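Call for participants: reading seminar on pilgrimage accounts and local devotion

Kragh House of Studies, Tradumbridge

We are looking for participants for a reading seminar on the small religious travel account, which means letters, diaries and parish notes written by people who went on pilgrimage and came home again. The seminar meets from April until the end of the summer term. It is open to graduate students, to clergy and lay readers of any church or community, and to people who have no position at all but who have read seriously in the field.

The background is as follows. Two years ago the Kragh library received the papers known as the Brustus deposit. It contains 211 letters and 20 bound notebooks, most of them from the second half of the nineteenth century, written by Lutheran and Catholic travelers to shrines in the north of Europe and, in a few cases, to Jerusalem. A first handlist exists, but it was made quickly and it has errors. Several of the notebooks are listed under the name of the person who owned them last and not under the person who wrote them. We have begun to correct this, and the seminar will help to decide how far the correction should go.

The question which interests us most is what the writers thought they were doing. Many of the Lutheran travelers came from communities where pilgrimage was officially considered an error. They went anyway. Some of them call the journey a visit to relatives, some call it a study of antiquities, and one schoolteacher calls it "my long walk" through the whole of her notebook and never uses any other word. The Catholic letters are more open about the purpose but less open about doubts. We would like to read the two groups side by side and ask how a person describes a religious act when the language for it is missing, or when there is too much of it.

A second question concerns the return. In the scholarly literature the pilgrim often disappears after he reaches the holy place. In our papers the return takes up a good part of the pages: the debts, the neighbors, the pastor who wants an explanation, the water or earth or small stones that were carried home and then divided among the family. One letter contains a complete list of who received what. We know of very little work on such lists, and a participant with an interest in material religion would be most welcome.

How the seminar works

We meet once every two weeks in the reading room, at 4:30 in the afternoon, for two hours. Before each meeting everybody reads one notebook or a small group of letters in transcription, together with one modern article. Each participant introduces the reading one time during the term. An introduction is short, ten minutes at most, and should not be a lecture. It should bring us to a passage and say why this passage is difficult.

At the end of the term each participant hands in a written commentary on one document. The best length is between six and nine pages. The commentaries will be deposited with the papers, so that later readers can use them, and we plan to print a selection in the house series. There is no grade. We can write a letter of confirmation for those whose university asks for it.

The language of discussion is English. The documents are in Danish, Swedish, German and, for a small part, Latin. Transcriptions exist for all the texts that we will read, and English working translations for the greater part of them. You do not need to know all four languages — none of us knows them equally well — but you should be able to read at least one of them slowly and with a dictionary.

What we ask from you

Please come to all the meetings if you can. The group is small, and the discussion suffers when people come only for their own text. We also ask for patience with old religious language. Some of the writers are narrow in their opinions, and some say hard things about the other confession, about Jews and about Muslims whom they met on the road. We read these passages too and we do not skip them, but we wish to understand before we judge, and we expect that participants of different faiths and of none can speak freely in the room.

Participants may bring their own material if it is close to the subject. Last year's group had a set of Orthodox monastery guest books, and the comparison was of great use for us.

What we offer

There is no fee. Participants receive a reader's card for the library, which is valid until the end of the year, and access to the scans of the deposit through the Nornix catalog. Four travel grants of 400 dollars each are available for those who come from outside the county and have no support from an institution. If you wish to be considered for one, write this in your letter in a single sentence. We do not need proof of income.

A simple supper is served after each meeting, in the kitchen on the ground floor. It is included for everyone. Please tell us about any food that you do not eat for reasons of health or religion, and mention fasting days which fall in the term so that we can plan around them. 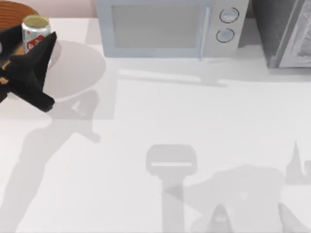 Mogens Hallgrímsson

How to apply

Send us one letter, not longer than a page, in which you tell us who you are, what you have read in this field, and which of the two questions above is closer to your interest. Add the names of the languages you can read. A list of publications is not necessary, and a letter of recommendation is not necessary either, but if you are a student please give the name of your supervisor.

Letters should reach the house before noon on the last working day of the month before the seminar begins. They can be sent by mail to Kragh House of Studies, Box 752, Tradumbridge, or left at the front desk in a closed envelope marked "Seminar." We answer every letter. If the number of good applications is larger than the number of chairs, we will try to keep a balance between students and others, and between those who know the Scandinavian material and those who come from another tradition. An applicant who cannot be admitted this time will be told first when the next seminar is announced.

The reading room is up one flight of stairs. There is an elevator at the back entrance, and the desk will open it for you. Large print copies of the transcriptions can be prepared if we know two weeks before.

Questions about the contents of the deposit may be sent to me at the same address. For questions about the library card or the catalog, please write to the desk.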